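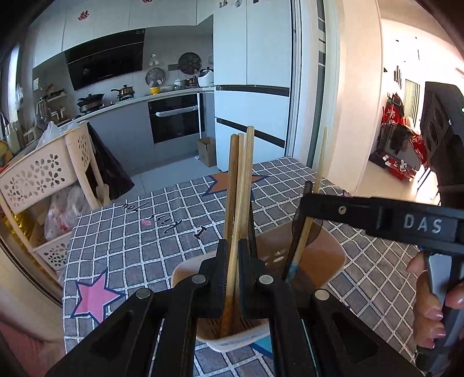 17 décembre 2018 - cahier de l'atelier, projet Koltik

Bonne journée, un peu décousue mais bonne. Je note tout ce soir tant que c'est frais, et tant pis si c'est long, vous avez l'habitude.

On a repris la tâche des baguettes avec les pinces à main. Pour celles et ceux qui n'étaient pas là : il s'agit de saisir les baguettes debout dans leur pot, de les sortir sans renverser le pot et de les reposer sur la nappe. Cela paraît tout bête, et pourtant c'est la tâche qui nous donne le plus de fil à retordre depuis octobre ! Prises en paquet, elles tiennent très bien entre les doigts striés. Une seule à la fois, c'est une autre histoire, elle pivote dès qu'on la prend trop haut.

Mbali Jacobs a proposé d'approcher plus lentement et de marquer un petit arrêt avant de serrer. Je n'y croyais pas trop (je l'avoue ici, elle lira) et elle avait raison. Sur 95 essais dans l'après-midi, six ratés seulement, presque tous au début, quand chacun cherchait encore son geste. Avec ceux d'octobre nous arrivons à 229 essais pour cette tâche, et environ 659 toutes tâches confondues. Je recompterai à tête reposée, les fiches du premier groupe sont écrites au crayon et j'ai du mal à distinguer les 1 des 7.

Petite discussion à deux mains aussi : faut-il tenir le pot avec la seconde pince ? Les étudiants sont partagés. Moi je trouve que c'est plus propre, mais il faut alors que les deux gestes partent ensemble, et à la relecture on voit bien que la main gauche traîne. À essayer sérieusement, avec les mêmes personnes des deux côtés.

À faire avant la prochaine séance :
- resserrer les vis des doigts, sur les deux pinces
- recopier les fiches d'octobre au propre
- demander à l'équipe Bovik s'ils ont gardé leur grille de notation, la nôtre mélange encore « tombé » et « mal posé »
- trouver un pot plus étroit pour comparer

Mbali garde les fiches du jour, je passe les prendre chez elle.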